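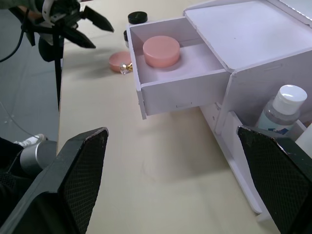
Kiri Hollis asked us to put the lead time ahead of the price, as that was what upset her budget in March. Fair enough: 50 working days from a signed order.

Greltodel Two-Arm Bench Cell
For drawer, jar and bottle handling at table height

Included: two arms with two-finger grippers, wrist cameras, controller, cabling, one day of setup.
Not included: table, drawer units, shipping.
Spare finger pads: sold in packs of 4. Plan on one pack per arm for the first year - pads are not covered by the warranty.
Order code: Hundurier 117

Leasing is available through Tamihana for orders of two cells or more. A deposit of 50 percent holds a build slot and can be moved to a later slot once at no charge.

Quotes issued before October 11, 2018 stay valid at the old price.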